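Drongate Community Seed Library
Progress report to the Cerkier Fund
August 7, 2020

Dear Thérèse,

What a summer! We said in the spring that we would be happy if the seed library simply kept going this year, and it has done a good deal more than that. The short version is that the grant is mostly spent, the beans are up, and we would like to talk about moving some of what is left from printing to postage. The longer version follows.

Lending

With the reading room closed we switched to mail and porch pickup. Members send a request by email or leave a note in the box at the Bhat Street gate, and packets go out once a week. Over 50 households have borrowed seed since we opened the list, many of them first-time growers who found us through a neighbor. Tomatoes and pole beans went fastest, as they always do, but I was thrilled to see people asking for amaranth, cowpeas and bitter melon, which sat in the drawers most of last year. We ran out of basil in the first month and had to buy more, and that is the extra line you will see under supplies.

The packets themselves are new. Divya Sastry redrew the labels so the planting depth and the latest sowing date for our area are both on the front in large type. The old ones had the date on the back under the flap and people kept missing it. We have had far fewer emails asking whether it is too late for squash (it was, for most of them, but they planted anyway and a few are getting fruit). 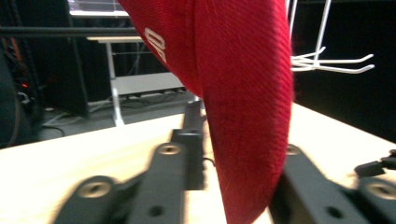 Harish Rajan wrote in to say that the larger type was a big help, but that the bean packets should give the spacing too, as he had put his Cukoso beans much too close together and was now picking them on his hands and knees. He also asked if we would take back seed from plants that had been crowded like that. We will, provided the pods are healthy and dried on the vine, and spacing goes on the next batch of labels.

Seed return

This is the part of the project that everyone asked us about at the start, and I am glad to have something to show for it. A lending library only works if some of the seed comes home. In July we had our first returns of the season: peas, mostly, plus lettuce and a very generous bag of cilantro. We now have 13 varieties grown and saved right here in town, and the drying racks are full.

Ilango Pillai has been running germination tests on everything that comes in, using damp paper towels and the warm shelf over his refrigerator. The peas did beautifully. The lettuce was mixed, with one lot barely sprouting, so we have set that one aside and will not lend it. Two lots of squash seed were offered as well, and we had to turn them down, as they were grown next to other squash and there is no telling what they would produce. I felt bad saying no. We are writing a one-page guide on which crops cross and which don't so that people know before they plant.
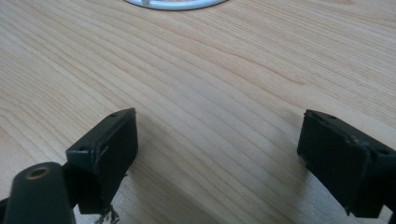
Storage is the next thing to sort out. The glass jars have been fine for peas and beans, but small seed gets lost in them, and the cupboard we use runs warm in the afternoon. Elango Chowdary has offered us space in his basement, which stays cool and dry all year, and we plan to move the collection there before the fall returns come in. We will need lidded tins and a supply of drying packets. Both are in the original budget.

Classes

We had planned to teach seed saving in person, and that could not happen. We held the sessions by video call in the evenings instead, and they went so well that I would keep them even after we can meet again. The best attended was the one on tomatoes, with 17 people scooping pulp into jars in their own kitchens and comparing the smell. The session on carrots and other two-year crops drew a smaller group, but the questions were excellent and ran well past the hour.

Budget

Spending is on track overall. Supplies are a little over because of the basil and the extra envelopes. Printing is well under, as there were no flyers to hand out and no spring seed swap. Postage is the one that worries me. With your approval we would move the unspent printing money into postage, which should carry us through the fall garlic and greens requests. No new funds are needed.

Before the next report

Move the collection to the basement
Reprint the bean labels with spacing
Finish the guide to crops that cross
Collect tomato, pepper and bean seed from members

If you would like a packet of the cowpeas, just send me a mailing address. They are lovely plants and there is still seed to spare.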